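Submitting poems to a small magazine when they were already on my page

Storkeditz
I write short poems, and I would like to send a few to the Votdale poetry magazine before February. Two of them were on my public page for a short time. Their rules say "unpublished work only."

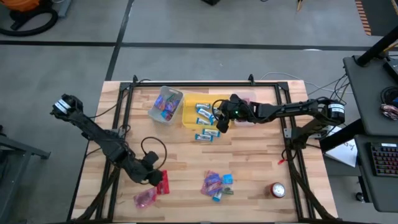 Does a poem on a personal page count as published? I removed both, but some people read them before.

Novell
For many magazines it counts, even when you removed it later. Write to the editor and ask before you send. Mention it in your cover letter too, in one sentence. My own poem had 12 readers online and the editor accepted it, but another magazine refused the same one.
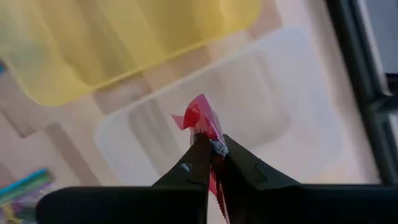 Also look at the line limit. With them it is 40 lines for each poem, and I think the empty lines between stanzas are included. Put your name only in the letter, not on the poem pages.

Zein
just send new ones, its easier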